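About Iden & Bakker

We read food labels for a living. Companies send us the words they would like to print on a package, and we tell them which of those words they can back up. Often the answer is fewer than they hoped.

Our office is in Norbridge, over a dry cleaner. We work mostly for small and mid-sized food makers, a few grocery chains, and now and then a lawyer who wants a second opinion on "farm fresh." We have never been sure what farm fresh means. We have asked many clients to explain it and have a folder of the replies.

How we started

Arvo Heiskanen spent years writing package copy for a cereal company. He wrote "helps power your morning" on a box and waited for somebody upstairs to ask him how. The box went to print. He wrote several more like it, got a raise, and quit the following August to do the asking himself.

Bakker was his first client, a bakery with a bread it called "high protein." The bread had slightly more protein than the bread next to it on the shelf, mainly because the slices were thicker. Bakker took the words off, kept the bread, and later bought into the business, and that's how the name got on the door.

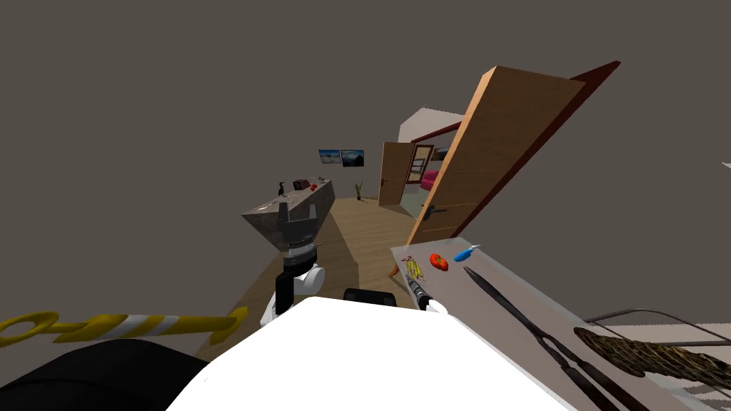

Tomato, on the gray tray.

What we do

A claim review. You send the front, back and sides of your package, along with whatever you think supports the wording. We go through it line by line and mark each claim as supported, weak or unsupported. You get a written report and one phone call. People usually want to spend the phone call arguing about "natural," and that's fine, you've paid for it.

A study check. Somebody has handed you a paper that says your ingredient does something wonderful. We look at who took part, how long it ran, how much of the ingredient they were given, and who paid. A snack bar company once sent us a study with 43 people in it, all of them given a daily dose you could only match by eating 50 of the bars. We were asked if the wording could be saved with an asterisk. It couldn't.

Shelf comparison. If you say "less sugar," we want to know less than what. We buy the other products at a regular store and read the same panel your customers will read.
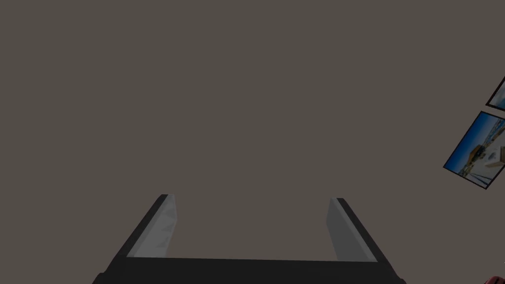 Gripper, from behind.

What we don't do

We don't hand out a seal. We get asked for one every month or so, and we understand why: seals sell. We also notice how many of them were drawn up by the same people who sell the product, and we don't see how one more little green circle would help anybody standing in an aisle with a cart.

We don't write slogans. We will tell you that yours is wrong, and you can go back to the agency with that.

We don't take a share of sales, and we don't get paid more when a claim passes. The fee is the same either way. You should ask any reviewer you hire how that works, us included.

About protein, because everybody asks

Half of what comes through the door now has the word protein on it. Water, chips, pancake mix, ice cream. Some of it is perfectly fair.
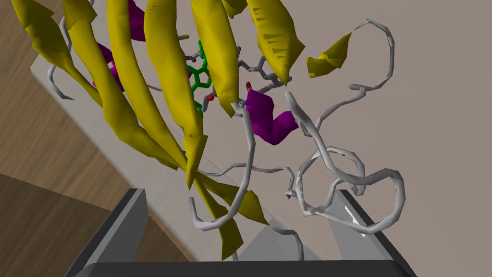

A gram count on its own tells a shopper very little. It leaves out the serving size, which might be two cookies or the whole sleeve, and it leaves out how well the body can use that protein. Rules on this differ by country and by the exact wording, so "high in," "good source of" and "made with" may need very different support. "Made with" is the one we see leaned on hardest. Our advice is to print the grams in plain type and leave the muscles off the package – few clients take it the first time.

Sending us your label

All files come in through Vendport, the upload page we moved to on 2 April 2018 after too many labels got lost in email. We don't love it. It logs you out if you stop to answer the phone, and it won't accept a file name longer than 40 characters, so please keep yours short. It does keep every version with a date on it, which has settled several disagreements about who changed "may" to "will."

Send the final artwork if you have it. A claim that looks modest in a spreadsheet can look quite different in yellow letters over a sunrise.

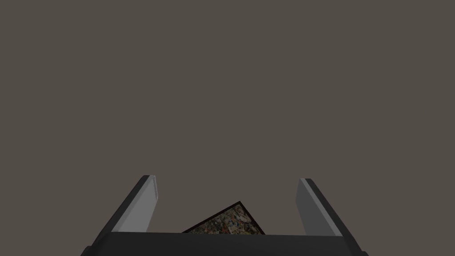

Who you'll deal with

Arvo reads every report before it leaves. The first draft comes from one of our 2 staff reviewers, and that same person takes your call. Neither of them will tell you the package looks great, though they may have thought so.

If you believe we got something wrong, write and say so, and attach what you have. We have changed our minds before. It took a better study each time – a longer letter has never done it.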